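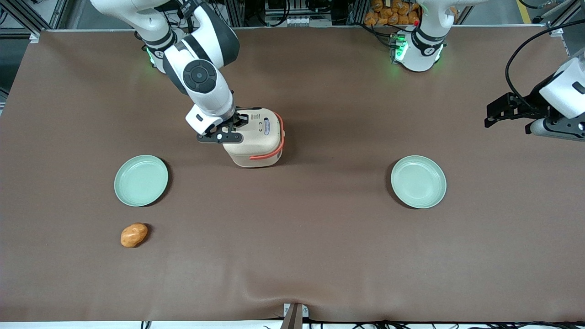
Spent most of an afternoon in March at Skolero's workshop, out past the Staltier rail yards, and I came home with sore shoulders and a new respect for anyone who does this for a living!

The news is that they've opened up their teaching bench to people from the neighbourhood. You book a slot, you get a quick safety talk, and then you drive a pair of robot arms by remote control while the computer records every move you make. Those recordings (they call them demos) get used to train the arms to do the job on their own later. The program is called Kelum and it's been going for 12 weeks so far, mostly with their own staff at the controls.

My job was kitchen stuff. Plates, pretend groceries, a cream-coloured container with a bright orange handle, that sort of thing. It sounds dead easy until you try it. There's no feeling coming back through the controls, so you're judging everything by eye, and I kept closing the gripper a whisker too early. My first go at a pick-up took 61 seconds. By the end of the session I had it down to something a patient toddler might be proud of, and I'd managed 4 demos they were happy to keep.

They're after 2,000 for this set of tasks, so there's a fair way to go. I asked if the wobbly ones get binned and was told a bit of wobble is fine, as long as you recover and finish the task. Stopping dead halfway and muttering is apparently less useful (sorry!).

Delić, the outfit that makes the hand controllers, is sending a lighter pair before winter, and my shoulders are all for it. Slots run from 4 pm into the evening, you need to be over 16, and closed shoes are a must. Parking's free behind the building but it fills up quick, so I'd grab the bus if you can.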